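Speaker notes – comparing two grippers on the same arm, in simulation
Talk slot: 25 minutes, questions at the end

Opening
Say hello, say thanks, get straight into it. We took one arm and one controller and swapped only the gripper. Prirell is the two-finger one, Etgate is the suction one. Everything else stayed put. I love this kind of test – you change one thing and then you get to stare at it for weeks!

Slide 2, the setup
Ask who has tried picking fruit out of a basket with a robot. (Wait for hands.) The basket matters more than the fruit. Flared walls, a rim to clear, and fingers that need room to open once they are down there.
Mention Bundum, our scene builder. It shuffles the table layout between runs. Total runs: 3,797. Let that number sit for a second, then say yes, we did watch a lot of them.

Slide 3, controllers
We started with the stock controller and moved to Wongsuwan in February. Wongsuwan slows the last stretch of the descent to 105 milliseconds per step. Sounds tiny, but on the plots it's huge. Show the plot. Point at the bump on the left and don't rush it.

Slide 4, results
Suction did great on cartons and cans. Kiwi fuzz was its weak spot in our contact model. Fingers were better on anything round, and much better inside the basket. Remember to say we held back 500 runs for checking and the ranking stayed the same.

Slide 5, cameras
My favorite part. Compare the wide views with the close one. Close up you get the peel and the floor of the basket, but you lose the rest of the table. Wide gives you the arm and the whole layout, and then the basket wall starts hiding the fruit. Ask the room which one they would train on – people really disagree, it's fun.
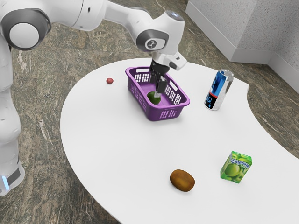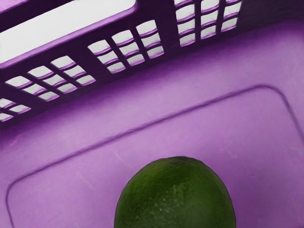
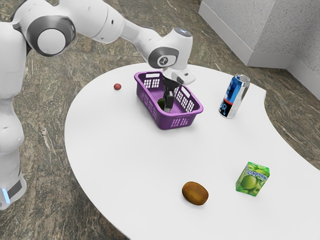
Slide 5: simulated views of the purple basket with the green fruit inside.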